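Print | E-mail

Nothing Happens Twice: The Short Run of the Cuervo
Student project report, Film History elective, submitted 12/18/25

My project was supposed to cover the lost second features shown at the Cuervo, a single-screen movie house in Trindivwood that opened with high hopes and 200 seats. I picked it because the archive was close to my bus stop.

The main trouble with lost films is that you can't watch them. I had programs, a ledger, and one very angry letter concerning "The Widow Skudora," a mystery in which, as far as I can tell, the killer is announced on the poster. It played for 17 nights. The letter writer had attended 4 of them and wanted his money back for each.

Plot summaries came from the printed programs, which were written by somebody who either hadn't seen the pictures or had seen them all in one afternoon. Two different heroines fall off the same bridge. A submarine movie called "Naltesix" is described as "gay and tuneful." I have left these claims as I found them and put a question mark beside the submarine.

I typed the ledger into a spreadsheet over most of March, then fixed my typing for the rest of it. The worst nights belonged to the prestige dramas. The best belonged to anything with a dog in it, including a biblical epic where the dog gets third billing. 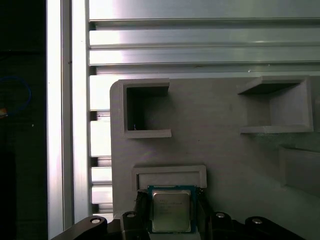
Veerle Desmet read my draft and objected that a full house tells you about the weather as much as the movie, and that I should have checked which nights it rained. She also thought the dog theory needed more dogs. I added a paragraph on rain, which weakened my argument a good deal, and kept the dogs.

The ledger stops in the middle of a week, under a line for popcorn salt. My spreadsheet stops there too.

Print this page | E-mail to a friend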